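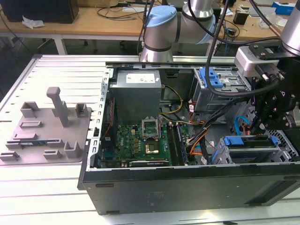 Tameo integration wrote:

> We went through the April log and still think the force limit did its job. The arm
> stopped at 61 N, and the limit in the Rimemero config is 61 N. Can you explain why
> you are calling it a safety fault and not a bad insertion?

Two reasons.

First, the stop came late. The wrist sensor passed the limit 29 ms before the controller logged the trip, and the arm kept driving down on the memory module the whole time. The 61 in the log is the limit value copied into the event record. It is not a measured peak. The raw trace has the peak, and it is higher. I will put the trace on the Lotholm share next to the log.

Second, after the stop the other arm did not hold. It is supposed to freeze when either controller trips. It finished its current move, 18 mm toward the drive cage, and then stopped with no error. Anyone reaching in to free a cable at that point would have assumed both arms were locked. 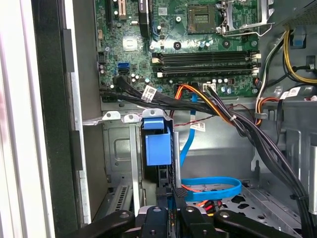

The late trip I can reproduce with the filter window at 7 samples. With the window at 1 the delay is gone, but the arm trips on cable contact, so that is no fix for unattended runs. The missing hold I cannot reproduce on demand. It has happened only when the second arm was already in a blended move. My guess is that the hold request is queued behind the blend, but I don't have the Boutros bridge source to check.

Until the hold is sorted out, we run one arm at a time at Lotholm, with the other parked and its drives off. Hands stay out of the case until both status lamps are red. Please don't raise the limit in the shared config.

Does the bridge log queued requests anywhere? If so, which debug level do I need?

Lotholm cell maintenance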